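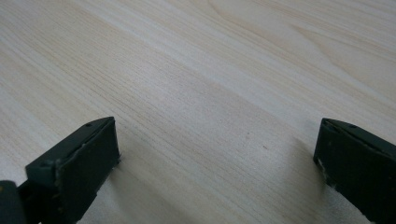
Is the Hesside robotics open day worth it with kids?

Asked in September

Thinking of taking my two (9 and 11) to the open day at Brivholm. Do visitors get to try anything or is it all behind glass? Neither of them is patient!

3 answers

Ilona Farkas
Yes, go! We went last year and mine still talk about it. You get to hold one of the grippers yourself (two dark fingers, you squeeze and they close) and pick bits up off a table, then in the next room an arm has a go at the same job. It's so much harder than you'd think, I dropped nearly everything. Get there before 10 if you can, the queue for the hand-held ones gets long, and ask the staff questions, they love it.

plolberg_dad
Parking is awful. Good though.

tess2463
Seconding Ilona. The talk upstairs went over my son's head but he'd have stayed at the gripper table till closing. Café only does crisps so bring sandwiches.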